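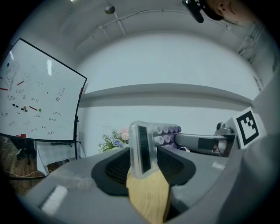
Rapport de projet – club robotique, atelier « effacer le tableau »
Groupe : Tove Holst, Hanne Thoroddsen, Inger Steinarsdóttir
Encadrante : Guðlaug Frandsen
Version remise le 10 sept. 2022

1. Sujet

Le sujet donné en avril était de faire apprendre à un bras le nettoyage d'un tableau blanc à partir de démonstrations humaines. On tient la pince à la main, on fait le geste, la caméra enregistre, et les enregistrements servent ensuite à entraîner le modèle. Notre groupe s'est occupé de la prise de la brosse et du premier passage sur la surface. Le groupe de Nuala Ó Gríofa travaillait sur le rangement des objets de la table et ses résultats sont dans un autre rapport.

2. Matériel

Nous avons utilisé la pince à main du club, avec ses deux patins en caoutchouc noir à maille fine. Les patins forment un V, ce qui convient bien aux manches ronds et moins bien aux pièces plates. L'objet retenu pour les essais a un bloc en bois clair surmonté d'une partie en plastique transparent. On le serre par le bois. Quand on le serre par le plastique, il tourne dès qu'on appuie.

Le tableau est sur pied, à côté de la table à nappe blanche. Les aimants sont restés dessus pendant toutes les séances. Nous avions d'abord pensé les enlever, mais Guðlaug Frandsen a demandé de les garder pour que le modèle apprenne à les contourner. Le portoir de tubes à bouchons mauves et le bouquet artificiel sont restés à leur place eux aussi – les autres groupes en avaient besoin.

Le logiciel d'enregistrement est Casley, installé sur le portable du club. L'entraînement a été fait sur la machine de la salle Snorradóttir, réservée 2 soirs par semaine.

3. Déroulement

Une démonstration commence brosse posée sur la table et finit brosse reposée. Une personne tient la pince, une autre lance l'enregistrement et note les ratés dans le cahier. On change de rôle à chaque série, sinon les gestes se ressemblent trop. Hanne est gauchère et ses démonstrations partent de l'autre côté du tableau. Nous les avons gardées.

Nous avons obtenu 618 démonstrations utilisables. Ont été écartées celles où la brosse tombait, celles où la main libre passait devant l'objectif et toute une série perdue à cause d'un disque plein.

4. Résultats

La prise fonctionne bien quand le bloc est droit devant la pince. S'il est de travers, le bras descend au bon endroit mais ferme trop tôt et pousse la brosse. Trois réglages de l'ouverture ont été essayés. Le plus large est le meilleur, avec un temps de fermeture un peu plus long.

Le passage sur le tableau est moins satisfaisant. Le bras suit une ligne correcte au milieu, puis décolle près des bords. Les traits fins au feutre noir partent mal, et il en reste souvent une trace grise. Le reflet du plafonnier gêne aussi : le bras ralentit en arrivant dessus. Pour les aimants, il évite les rouges presque toujours et touche parfois les petits noirs.

5. Difficultés

La pression n'est pas mesurée. Deux personnes qui font le même geste n'appuient pas pareil et rien dans les données ne le dit. Nous avons aussi perdu du temps sur le calibrage, refait deux fois après un déplacement du marqueur.

6. Suite

Le groupe suivant devrait refaire des démonstrations avec la brosse de travers et tourner le tableau par rapport à la lampe. Inger a laissé le cahier et les fichiers de réglage dans l'armoire du club, étagère du bas.

Contact : club robotique de Purnville – © Club robotique de Purnville – Haut de page
Ce site utilise des cookies pour mesurer son audience. Accepter | Refuser | En savoir plus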